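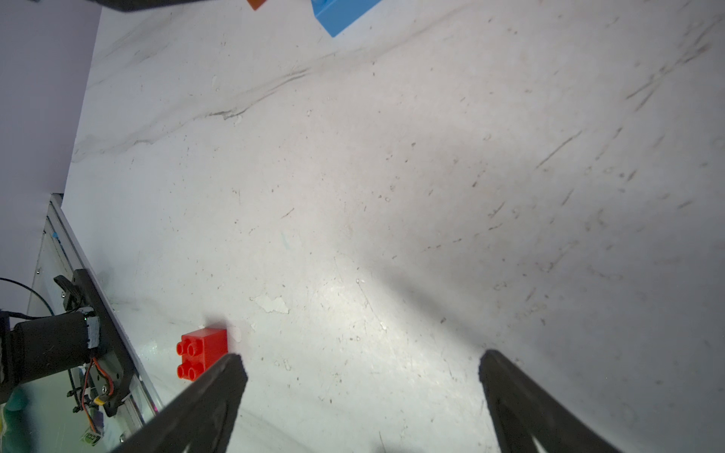 I have owned the Grorko handheld vacuum for four months now, which is long enough to have stopped being polite about it. It replaced a Witby that had served us since before the children, and which died in October with a smell I can only compare to a hairdryer eating a sock. I had meant to replace it with the same again. The Witby people have stopped making that one, and what they sell instead wants to be connected to the wifi, so I went elsewhere. My needs are modest. I want something that will lift the dust off a white marble-patterned top, where it shows up far more than it ever did on our old brown one, and that will leave a red toy brick alone when it meets one. A vacuum that can't tell dirt from a child's property is going to cause trouble in this house.

I paid £229 for it. You can spend less. You can spend a good deal more too, and the man in Chantharasri, our local electrical shop, was keen for me to do so. He had one on the stand for £518 with a little screen on the back which tells you how much dirt you have picked up. I said I would rather not know.

What you get for the money is the main body, a charging cradle, a crevice tool, a soft brush, a wide upholstery head and a stretchy hose which I have used once. There is also a drawstring bag to keep it all in. The bag is slightly too small for the contents. I have tried packing it in every order and there is always a nozzle looking out of the top like a dog in a car.

The cradle is meant to be screwed to the wall. The instructions show a smiling person doing this in two drawings, with no sign of a rawlplug, a pencil line or a second attempt. Mine took most of a Saturday, because our kitchen wall is made of something that comes out as sand if you look at it firmly. My brother-in-law, Corey Ruddock, lent me his good drill and then came round to see what I was doing with it. Between us we got it up. It's level if you stand by the fridge.

So, does it clean?

Yes, mostly. On a hard surface it is very good indeed. Crumbs, flour, grit, the odd lentil, the fine grey stuff that collects along the back of the worktop and behind the toaster, all of it goes up in one pass and without much noise. There are two speeds. The low one will do for nearly everything and the high one sounds like a small aircraft with a grievance. I use the high one for the stairs, and when I would like people to notice I am cleaning.

Carpet is another matter. It will get the surface fluff and then it sort of pats at the rest. We have a wool rug in the hall that holds on to dog hair as though it had been left it in a will, and the Grorko makes very little impression there. The upholstery head helps a bit. A damp rubber glove helps more, and costs less than £229.

In the car it's a joy. The crevice tool is long and thin with a slight bend near the end, and it gets right down between the seat and the handbrake where the old Witby never could. I got back a pound coin, a parking ticket from a town I don't remember visiting, and enough biscuit to make a cheesecake base. I did both our cars on a single charge and had enough left for the boot of Corey's, by way of thanks for the drill. He has not mentioned it.

Now for the suction and small toys question, which I know is what half of you came for. There is a mesh guard a little way inside the nozzle, and anything larger than a pea should stop there. Building bricks rattle against the mouth and drop off when you let go of the trigger. Beads are a grey area. Doll's shoes go straight through, turned sideways, like a letter into a box. You can get them back by emptying the bin on to newspaper and picking about in it with a fork, a job I have now done often enough to keep a special fork.

Emptying is the part I like least. The makers call it a one-touch bin. You do touch it once, this is true, and the flap at the end springs open with such enthusiasm that a portion of what you collected is handed back to you. I have learned to do it outside, with the end well down inside the wheelie bin and my face turned away. On a windy day I don't do it at all. If they could put a slower spring on that flap I would happily give it another star.

The filter is washable and wants washing more often than the leaflet says. The leaflet says once a month. With a dog, a shedding rug and a husband who cuts bread as if he were sawing logs, once a week is closer to the mark. It has to dry for a full day before it goes back in, so for one day in every week I own a vacuum cleaner that I can't use. A spare filter would have fixed that and there isn't one in the box. They're sold separately, naturally, and they were out of stock when I looked, and the time after that.

Battery life is given as 18 minutes. I sat down with the kitchen timer and I will give them this, it is the truth, or it is on the low speed. On high it goes a great deal faster, and it doesn't fade away gently as the Witby used to. It simply stops, mid-stair. There's a little light that goes amber beforehand, but it's on the underside of the handle, exactly where your hand is.

I did ring the help line about the light, thinking mine might be put together wrong. I spoke to a very pleasant man called Alper Karabulut who told me that no, they were all like that, and that he had the same one at home and held it by his fingertips to keep an eye on it. I've tried this. You look as if you are carrying something unpleasant to the bin, but you do see the light.

A word on weight. It's light enough for my mother, who has bad wrists, to do her windowsills with, and she had it off me for a fortnight after Christmas and came very close to not returning it. She found the trigger stiff. You have to keep it squeezed the whole time, there's no lock, and by the end of a flight of stairs I can feel it in my thumb as well. My neighbour Jolán Hegyi has the dearer model from the Cluravstead range and hers has a simple on and off button. I've been round to look at it. I didn't stay long, it was upsetting.

It does have one odd talent, and that's spiders. The tube is long enough to reach the corner of the ceiling if you stand on the bottom stair, and on the low speed it takes them up quite gently, and they walk out again in the garden looking no worse. I can't promise this for every spider. I haven't followed them up.

Would I buy it again? I think so, at a lower price, and if I lived mainly on hard floors. If you have thick carpets don't bother, get a proper upright and put up with dragging it about. If you mainly want something for worktops, the car and the horrible gap beside the cooker, you'll be pleased with it, and you will forgive it the flap.

Four stars for suction, two for the bin, five for the crevice tool, none whatever for the drawstring bag. I've made it three and a half overall and the website will only let me put three or four, so I have put three and they can have the other half when the filters are back in stock.

Update, February 15, 2024: the filters are back in stock. They now come in packs of two only, and the postage is extra. It stays at three.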